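Gripper Comparison for Household Tidying: Progress Report
Prepared by So-yul Ahn for the Balogh fund
April 20, 2020

This report covers work through the end of March. The task is unchanged from the proposal: pick up a pair of shoes from the floor and put it on a shelf. We compared the Flalel gripper, which has two rigid fingers, with the Dirkden gripper, which has softer pads and a wider opening. Both were run on the same arm with the same controller settings.

We completed 719 trials, all with the stereo head camera and the two-tier shoe rack. The shoe set covers high-tops, knit sock sneakers, fur-trimmed slippers and low black shoes with white soles.
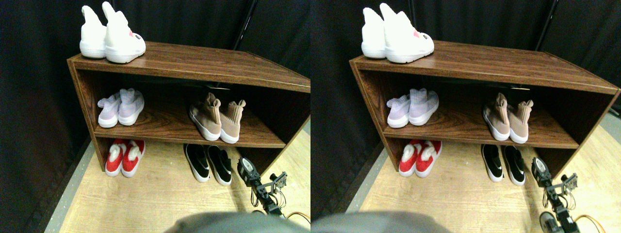
The Flalel gripper did well on firm soles and poorly on knit uppers. When it closed on a soft collar the shoe often turned in the fingers and missed the shelf. The Dirkden held the knit pairs better, but it is bulkier and hit the middle shelf in 166 trials. Most of those contacts came on the approach, before the shoe was over the board. We lowered the approach speed in the last week of testing and have not yet separated those trials from the rest.

Depth readings on black fabric were noisy. We kept the curtain anyway, as it blocks light from the hallway and the shoes stand out well against it. The Wostotar controller ran without faults after the firmware update. Before that we lost 3 sessions to dropped motor commands.

All trials are logged, and 2,716 stereo pairs have been labeled by shoe type and grasp point. Labeling is slower than planned and will run into the next period.

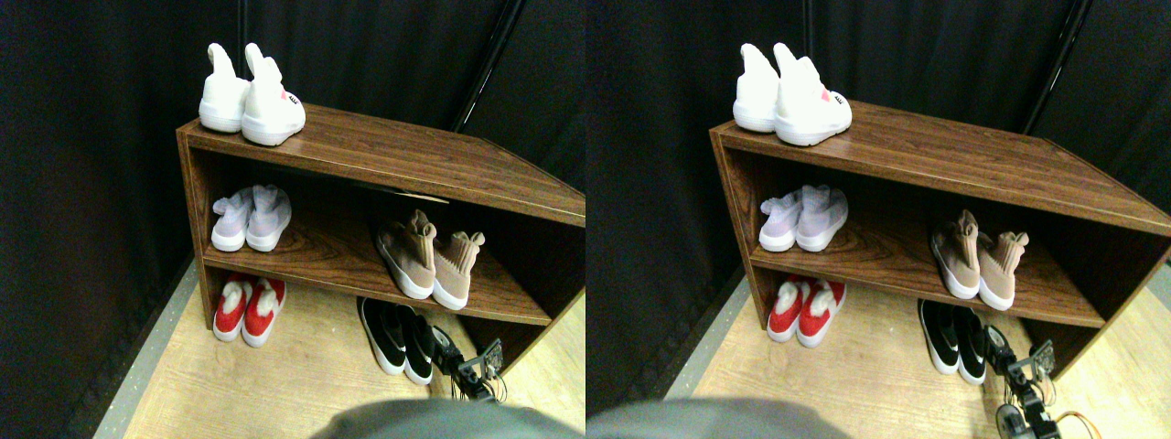

Will the project need a second arm to finish the comparison?

One arm is enough. Swapping grippers takes less than an hour, and keeping the same arm removes one source of difference between the two sets of results. The money set aside for a second arm can stay in reserve, and we would like to use part of it for spare servos and replacement finger pads.

Next period we will repeat the knit shoe trials with new pads on the Flalel and finish the labeling.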